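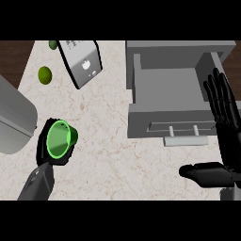
A green cup and pale marble with thin brown and tan veins.

Six years with a marble counter

I was told not to do it. My sister told me, the man at the stone yard told me, and a woman I'd never met leaned over in the paint aisle and told me, after she saw the sample in my hand. Marble stains, they all said. Get something sensible.

So of course I went home and measured up for marble.

That was six years ago, in the little house on Lanari Street, which had a kitchen the color of old mustard and a counter that had swollen up around the sink like a wet paperback. I had a budget of sorts. The slab I fell for was a leftover from somebody's much bigger kitchen, and it came to $2,089 cut and fitted, with the sink hole done. I'd set aside $1,631 (I know, a strange number, it was what was left after the plumber). The difference came out of the vacation fund and we spent that summer looking at our lovely counter instead of a lake.

The stone yard was called Grillik and it was run by Ermelinda Aguiar, who had been cutting stone since before I could drive. She made me take a scrap home first. "Put lemon on it," she said. "Put wine on it. Then come back if you still want it." I did as I was told and left half a lemon face down on it overnight. In the morning there was a dull round patch where the shine had been, just as clear as a thumbprint on a window. I rubbed it and it stayed. I went back anyway!

What I hadn't understood until then is that there are two different things people mean when they say marble gets ruined. One is a stain, where something soaks in and leaves a color behind: coffee, oil, beets, that sort of thing. The other is an etch, and that's what my lemon did. The acid eats a tiny bit of the surface and leaves it dull. Sealer helps with the first kind because it slows down the soaking. It does next to nothing for the second. I wish I'd had that explained to me in the first week, when I was wiping up orange juice with the speed of a goalkeeper and feeling very protected by my sealer.

Ermelinda talked me into a honed finish, so it's matte, and that was the best advice I got from anyone. An etch is a dull spot, and on a counter that's dull all over you have to tilt your head to find it. I also learned to put a tray under the vinegar bottles and to keep the cutting board where I really chop, which was on the opposite side of the sink from where I'd pictured it.

Oil I learned about the hard way. One December my husband set down a leaky bottle of olive oil behind the toaster and it sat there through two rounds of holiday guests. We ended up with a gray ring the size of a saucer. The fix is baking soda mixed with water into a thick paste, spread over the mark, covered with plastic wrap and left a day. Then you peel it off, wipe, let the stone dry, and most likely do it again. Mine took 4 rounds. It's gone now unless the sun comes in low, and then there it is, hello.

I do reseal it. I used to do it by the calendar, and these days I do the water test: a few drops on the stone, wait ten minutes, and if there's a dark spot under them it's time. The area by the stove always goes first. The far end, where the mail piles up, has hardly needed a thing.

For daily cleaning it's warm water and a drop of dish soap and a soft cloth, and that's the whole routine. No vinegar sprays, nothing with lemon in it however fresh it smells, and no scouring powder. I once came home to find my mother-in-law going at the corner with a green scrubbing pad, humming away. We had tea. I said nothing. The corner is a little smoother than the rest and I've grown fond of it.

Would I do it again? People ask that with their heads on one side, hoping for a no. My neighbor two doors down went with quartz and hers still looks the way it did on the day it went in, and there are mornings when I envy her, mostly after a party. But I roll out pie crust straight on my counter and the butter stays cold, and the veins near the window look different at breakfast than they do at supper, and I haven't gotten tired of that yet. Next on the list is the bathroom. My sister has already called about it, twice.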